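Waaka Drinks Text Set

A collection of 945 short passages about mixed drinks, typed up from hotel bar cards, club menus and home notebooks. It was put together by Marama Kerslake and Nikau Brunton so that recipe-reading software could be tried on wording that doesn't follow one pattern.

What's in it

passages.csv — one row per passage, with the text as written
recipes.csv — 1,407 ingredient lines taken from those passages
glasses.csv — glass names and the spelling we settled on

A passage may give one drink or several, so the two main files don't match row for row. Join them on passage_id.

Fields in recipes.csv

passage_id: links to passages.csv
drink: name as given, blank if there was none
ingredient: lower case, brand names dropped
amount: number or fraction, as written
unit: measure, dash, spoon, gill, splash or blank
method: shaken, stirred, built, blended or unknown 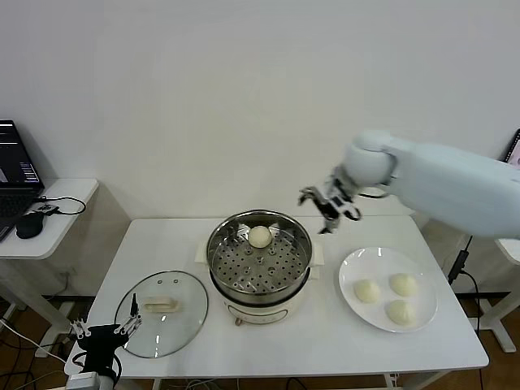 Amounts have not been converted. A "measure" in the Rumton cards is not the same size as a "measure" in the Dorkimmont notebooks, and neither source says how big it is. If you need millilitres you will have to choose a figure yourself and say so.

Vermouth is marked dry or sweet only where the writer said which. "French" and "Italian" are left alone. Garnishes go in the ingredient field with a blank amount unless one was given.

How it was checked

Ashton Rakena and Ebony Prendergast each read 80 passages against the originals. Where they disagreed, it was nearly always over method — "mix with ice" was the usual trouble. Those rows are now unknown.
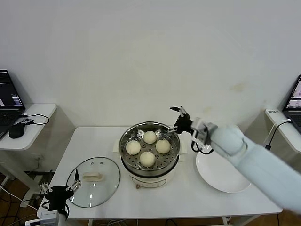

Steamed buns in the basket, plate to the right.

Known problems

Nine passages have a missing line where the card was torn. They are flagged in the damaged column.
Punches are thinly covered.
Some notebook drinks have no name, and a few share one with a quite different drink.

Changes

August 2020: glass names tidied, Trikero menu added, duplicate gimlets removed.

Corrections go to Joaquim Brandão. Please quote the passage_id and the line as you think it should read.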